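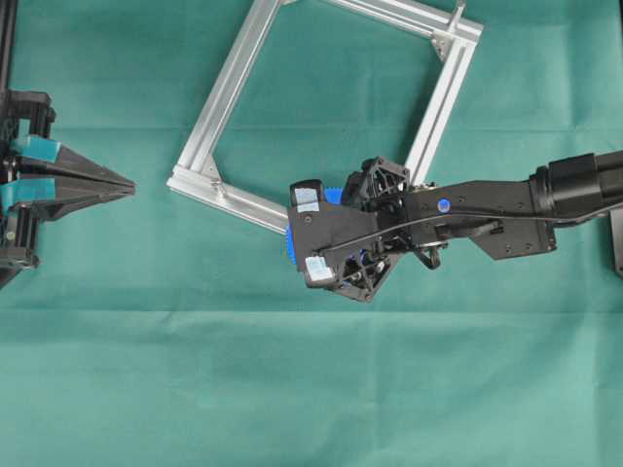

Aluminum on green cloth.

Sep 15, 2026

Today I paid the deposit for the language course in Asten. It is 506 for the term, more than I wished, but the winter group begins in January and has only a few places. I practiced my new words on the bus and forgot three of them before Lorkance.
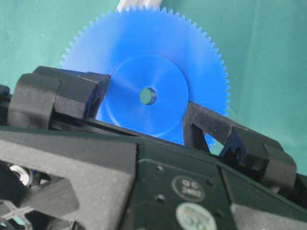
My sister wrote that I should stop learning lists and simply talk to people in shops. Maybe she is right. In the bakery I always prepare my sentence, and then they ask me something different.

My word notebook has now 1000 words, and the teacher says that for the newspaper I need 4000.
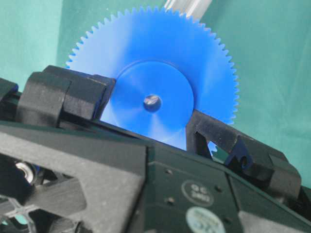
So I will be patient and read the children's pages first. Tonight I read one about owls and understood almost all.

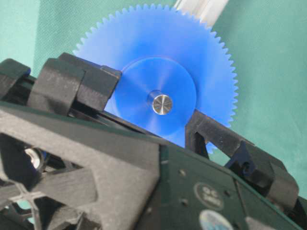 For tomorrow

Buy a second notebook. Call the school about the book list.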